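Kestalura workshop opens plans of its home-built robot hand to all builders

Kukus hand has four fingers and a thumb, and can be assembled on an ordinary desk

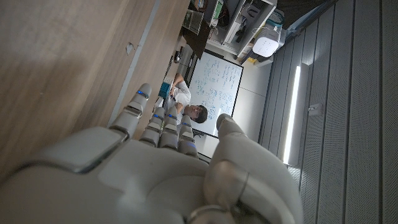
October – The shared workshop Kestalura announces the release of the complete building plans for Kukus, a robotic hand which the members of the workshop have designed for people who build at home. The package contains the drawings, the parts list, the control software and a building guide of 302 pages. It can be downloaded free of charge from the Kestalura website, and it may be copied and changed by anybody, also for paid work, under the condition that the changes are published too.

The work on Kukus started as an evening activity. Several members were building small arms at home and all of them had the same difficulty: the arm was good, but at the end of it there was only a simple clamp. Ready-made hands with separate fingers were too expensive for a hobby budget, and the free designs that we tried were difficult to repair. When one cord broke inside the palm, the complete hand had to be opened. We decided to begin from the repair and to make the rest of the design follow from it.

In Kukus every finger is a separate unit. It is fixed to the palm with 2 screws and one plug, and it can be changed without opening the palm. The fingers are made of segments with hinges between them, and the outer shells are rounded so that the hand does not catch on cables or sleeves during the work. The shells can be printed on a common home printer. The joints carry small blue lights. A light goes on when the joint has power and blinks when the motor in this finger is asking for too much current. During the first tests we were looking at a laptop to find which finger had the problem, and this took a lot of time. Now the builder sees it on the hand.

A small camera is placed at the wrist and looks over the back of the hand to the fingers and to the space in front of them. The software uses its picture for finding an object before the fingers close. The camera is optional and the hand can be used also without it, with a wired glove or with simple commands from the keyboard. The mounting piece for the camera is included in the drawings.

The current version is named Lindholm. It replaces the earlier version Giller, which was shared only between members of the workshop. The main changes in Lindholm are the following:

The thumb has a new base joint and can reach the tip of each finger.
The motor boards are now in the forearm and no longer in the palm, where they were becoming too warm.
All screws have the same head, so one key is enough for the complete assembly.
The calibration is done by the software and takes 200 seconds for the complete hand.

Before the release, one hand of the Lindholm version made 1084 full closing movements on the test stand. After this test one cord in the ring finger was replaced. The other fingers continued with their original cords. The measurements from the test are part of the package, including those which are not so good for us. The grip on flat and thin objects, for example a coin or a sheet of paper, is still weak, and we ask builders who have ideas for the fingertips to send them.

Builders who have a Giller hand do not need to begin again. The finger units of Giller fit on the Lindholm palm with a small adapter – the drawing is in the folder "adapters" – but the old motor boards cannot be used with the new software. The guide has a separate chapter for this change.

For the assembly the builder needs a 3D printer, a soldering iron, a small set of hand tools and a table with good light. Experience with soldering is recommended. The motors and the power supply are not included in any form, and Kestalura does not sell kits at this moment. The parts list gives for each motor the size and the required torque, so that the builder can choose the supplier in his or her own country.

Kestalura will hold an open building day on Saturday, from 10 in the morning until 5 in the afternoon. Visitors can try the hand with the glove, bring their own unfinished builds and receive help with the calibration. Entrance is free. Children are welcome together with an adult. Places at the soldering tables must be reserved through the website.

About Kestalura

Kestalura is a shared workshop for electronics, printing and small mechanics. It is financed by the monthly fees of its members. The workshop has published plans for several home projects, and Kukus is its first robotic hand.

Press contact

Questions, requests for visits and requests for printed copies of the guide can be sent through the press form on the Kestalura website. We answer in English.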